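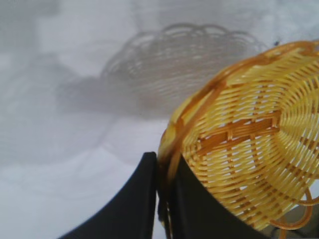
Every few months somebody tells me that what my kitchen needs is a basket. Put the fruit in a basket, the napkins in a basket, the mail in a basket. I have bought a lot of them over the years and I'm not convinced most of them earn the counter space.

Still, readers keep asking, so these are my notes on keeping fruit and small stuff in shallow woven baskets, minus the magic.

Synthetic or natural? The store tag will tell you natural willow "breathes." So does synthetic rattan. Air goes through the gaps, and it doesn't care what the gaps are made of. I'd take the synthetic for anything that holds food. You can put it in the sink with warm water and dish soap, go over it with an old toothbrush, shake it out and stand it on its edge overnight. Try that with untreated straw and you may end up with mildew.

Check the rim before you pay. Fancy looped borders look sweet on the shelf and snag every dish towel you own. Once a loop works free, tuck it under its neighbor with a butter knife. My friend Shona Baxter swears by a dot of clear glue. I've tried it 3 times and the loop came back out every time, so suit yourself.

Don't trust the size on the label, either. The Rarkby I bought in June was sold as a "family fruit basket," and it holds one layer if the family eats cherries. Take a ruler.
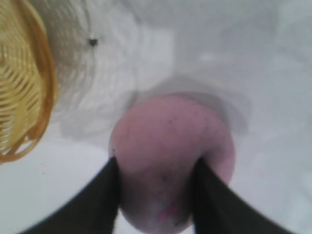
Peaches are where the basket people really lose me. A ripe peach piled under other peaches will bruise, woven bottom or no woven bottom. One layer, stem end down, a folded cloth under them if the coils are hard. Leave them out until they give a little near the stem, then move them to the fridge and eat them within 2 days or so. Squeezing them all every morning to check is how you get thumbprints.

Toy fruit and soft balls are another matter. If you have small kids, a low basket on the floor does work, mostly for the reason that there's no lid to lose.

As for the trick of putting a banana in with everything to "even out" the ripening, it does speed things up. It speeds up the pear you were saving, too.

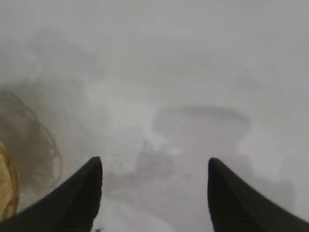
Now the counter itself. A basket left in one spot collects crumbs underneath, and the crumbs bring ants. Pick it up, wipe under it, put it back. I've seen a "basket riser" sold by Salgado for this very problem, and all it does is give you one more thing to wipe under.

If a basket has sat empty for a month, give it away. Don't go looking for something to put in it.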